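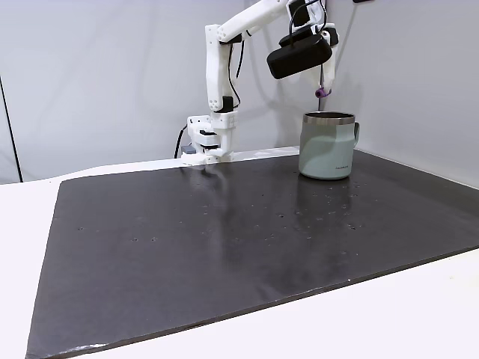 ¿Ya hay algún brazo que recoja la mesa y friegue tazas en casa?

Publicado en Hogar y cacharros

pilar_entrerrios
Hola a todos. Pregunta rápida que ando con poco tiempo. En el taller de mi hermano somos seis y siempre acaba uno recogiendo las tazas, pasando el trapo al banco, barriendo viruta... En fin, lo de siempre. Él está empeñado en montar un brazo de esos impresos en 3D, de los pequeños de sobremesa, y dice que en marzo lo tiene quitando tazas solo. Yo no me lo creo. Presupuesto: 684 euros como mucho, contando motores y pinza. Alguien tiene uno? Sirve para algo de verdad o es un juguete? Y ya puestos — para casa hay algo que funcione, aparte del aspirador? Gracias.

Mwajuma Waweru
Tengo uno parecido desde hace dos años, con el kit de Mulach. Te cuento lo que hay.

Coger una taza de asa, vacía, siempre en el mismo sitio y con la misma luz: sí. El mío lo hace bien casi siempre. Le grabas los movimientos a mano, 40 repeticiones o así de paciencia, y lo repite. Si le mueves la taza un palmo ya empieza a dudar. Si la giras y el asa queda para el otro lado, hay que enseñarle también eso.

Los vasos térmicos altos con borde de metal, ojo. A mí el metal me da brillos y la cámara se lía, y además pesan. Llenos ni lo intentes, los motores baratos se calientan y el brazo se va cayendo poco a poco. Con una taza de porcelana normal sufre menos.

Lo que no hace:
fregar (agua y electrónica, tú verás)
pasar el trapo con un mínimo de fuerza
saber si una taza está sucia o si alguien sigue bebiendo de ella

Y una cosa que se olvida mucho, el brazo está atornillado a la mesa. Llega donde llega. Para llevar la taza al fregadero necesitas que el fregadero esté al lado, o que una persona la lleve, y entonces para que quieres el brazo.

Con 684 te da si tu hermano imprime las piezas él. Que deje 20 euros para cables y bridas, se gastan. Y que ponga algo mate debajo, yo tenía un tapete negro medio brillante y entre los reflejos y las motas de polvo me volvía loca. Lo cambié por fieltro y mejoró bastante.

Para aprender, me parece una compra estupenda. Para ahorrar tiempo no, yo he perdido muchísimo mas del que me ha ahorrado.

tornero_jubilado
No. Un cubo con agua y jabón y que cada uno lave la suya. Gratis.

rocio.dlv
Discrepo un poco con lo de arriba. En la empresa donde estoy (Buschmann, hacemos herrajes) hay un brazo que carga piezas en la fresadora en tres turnos y no falla casi nunca. Pero claro — pieza siempre igual, bandeja siempre igual, vallado y con un técnico que viene cuando se para. Eso está resuelto hace años. Lo difícil es el desorden, y un banco de taller es todo desorden.

En casa: aspirador sí, el que friega suelos regular (el mío es un Prendau y deja las esquinas igual que estaban), cortacésped sí si el jardín es llano. Doblar ropa, recoger la mesa, meter el lavavajillas... he visto vídeos muy bonitos y casi todos acelerados. Fíjate siempre si pone x3 o x10 en una esquina. Y si hay alguien manejándolo con un mando fuera de plano, que también pasa.

Yo le diría a tu hermano que lo monte, pero para una sola tarea muy tonta. Pasar piezas pequeñas de una caja a otra, por ejemplo. Si eso le va bien una semana seguida, que pruebe con las tazas. De plástico al principio!!

pilar_entrerrios
Gracias a las dos, muy claro. Le he pasado lo del tapete y dice que ya lo sabía (mentira). Al final empieza con las piezas pequeñas. Lo del cubo también se lo he dicho, tornero, no le ha hecho gracia.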